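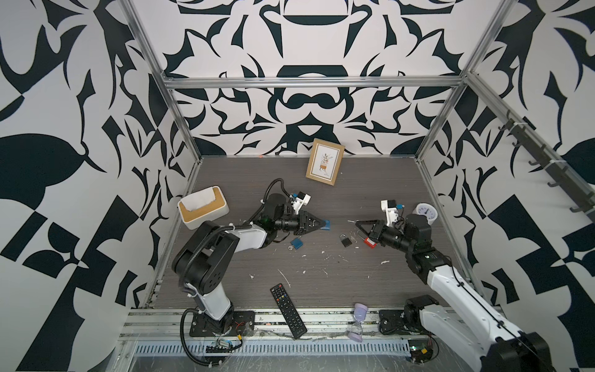 # Does a Busy Pattern Make a Room Look Smaller?

People say it all the time: put bold wallpaper in a small room and the walls will "close in." Grown-ups repeat this as if it were a law of nature. Is it? I'm not so sure.

Your eyes guess how far away a wall is. They use clues like shadows, corners and the size of things they know. A big curly leaf might look nearer than a tiny one, so the idea could be partly true.

But who checked? Kwan-ho Tsai, a teacher in Flaltville, asked 14 students to guess the width of a plain room and a patterned one the same size. The real answer was 347 centimeters. For the patterned room, 11 guessed too small. Case closed? Nope – most of them guessed too small for the plain room, too.

Try it yourself with two shoeboxes. Line one with plain paper and one with swirls. Ask a friend to guess before you get out the ruler.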